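6. Cleaning the Nusta vacuum sealer after use

Clean the sealer each day when you have packed food with liquid. For dry food, one time in a week is enough. Keep this section near the machine, so the next person in the kitchen can read it also.

CAUTION: Pull the plug from the wall before you open the lid for cleaning. The seal bar stays hot for some minutes after the last bag.

6.1 Drip tray

1. Press the two side buttons and lift the lid until it stands by itself.
2. Take the drip tray by its front lip and pull it toward you. Keep it level - it can be full even if you see no liquid from the side.
3. Wash the tray in warm water with a little dish soap.
4. Let it dry in the air. Do not put it in an oven or on a heater.

Note: The tray can go in the dishwasher, upper rack only.

6.2 Foam gaskets

1. Pull out the upper gasket, starting from the left end. Do not use a knife.
2. Rinse the gasket and press it between two towels.
3. Look for cuts and flat places. A gasket with a cut must be changed (order number 1924, from Orkelard).
4. Push the gasket back in its channel with your thumb. It must not stand up in the corners.
5. Repeat for the lower gasket.

CAUTION: Never stretch the gasket to make it fit. A stretched gasket will go back to its length later and leave a gap, and then the pump runs without stopping.

6.3 Seal bar

1. Wait until the bar is cold.
2. Wipe the tape over the bar with a damp cloth. No steel wool and no alcohol.
3. If the tape is brown or has a hole, change it as in section 9.

Note: Anahera Quinlan from our service desk asks that you write down the month of each tape change inside the cover of this manual, for example "October".

6.4 Before you start again

1. Put the tray back until it clicks.
2. Close the lid without a bag and let the pump run. It should reach 80 on the gauge.
3. If it stays lower, go back to 6.2 and check the corners of both gaskets. 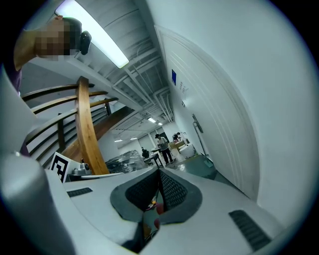

Black mesh with small red, yellow and orange pieces inside.

6.5 Storing

Leave the lid unlocked when the sealer is not in use. A locked lid makes the foam flat. Wind the cord loosely, and keep spare bags away from sunlight.

For spare parts, write to Felicidad Abella at the Proltdale office and give the serial number from the plate under the machine.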